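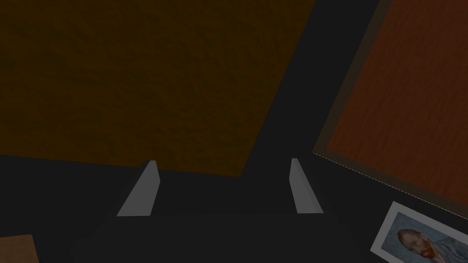
Dark brown surface, mottled grain.

Cork underlay, second attempt

The flat in Wukomville has a suspended timber floor, and the downstairs neighbour could hear my chair castors. I laid cork underlay in the back room in April and have now lifted half of it.

The fault was mine. The sheets had been unrolled for 21 hours before fitting, and the supplier, Binside, asks for longer. Two joints opened near the radiator. I had also left no gap at the skirting, so one edge rode up.

For the second attempt I cut the sheets to 2000 mm, staggered the joints and left a gap on all four sides. Adhesive went on the perimeter only. Jolien Smits lent me a long straight edge, and the cuts are better for it.

Materials came to £225, plus a floor roller from Rerent for one afternoon. The castors are now faint downstairs with the door shut. Footsteps are much as before. Cork this thin does little for low frequencies, and I have no plans to lift the boards. The hallway is next, once the offcuts are measured.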